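How do you fold cloth napkins so they all come out the same size?

laundry and linens – 3 replies

Grosine
We have a small event space and use plain white cloth napkins. After each event I end up with a big pile to fold and they never match. Some come out long and thin, some nearly square, and the stack leans over when I put it on the shelf. I fold them on my lap or on whatever table is free. I iron some of them but not all. Is there a way to get them even without buying a machine? I also have a few that have gone a bit yellow and don't know if it's worth saving them.

Sesus
Use a board. I had the same trouble until I started folding on a flat piece of board cut to the width I wanted. Lay the napkin out, fold the two sides in so they line up with the edges of the board, then fold the bottom up and the top down. Go slowly for the first 8 or so and after that your hands know where the edges are. 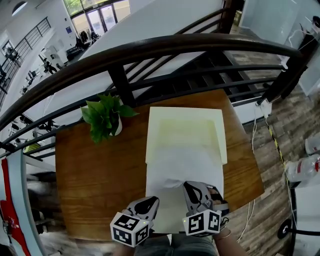

Press the near edge down before you bring the top over. If there is a small bunch of cloth at the fold and you leave it there, everything you put on top will sit crooked. Run something flat along the crease – the side of your hand is fine – and only then close the flap. If the flap stands up by itself there is probably too much starch in it, or it dried in that shape. A quick mist of water fixes it.

Slide the board out last. Mine is 13 inches wide, which suits a large dinner napkin. For small ones you would want something narrower.

Muñoz
just roll them. takes half the time and they fit in a basket. no one at a party cares

Bestorent
The board works. I would add two things. Check the napkins before you start, as they shrink by different amounts if they were bought at different times, and no folding method will fix that. Sort them by size first and keep the stacks separate.

For the yellow ones, soak them overnight in warm water with oxygen bleach, then wash as normal. Don't use chlorine bleach if there is polyester in them, it can make the yellow worse. Don't iron them until the color is out. If two soaks do nothing I cut them up for cleaning rags.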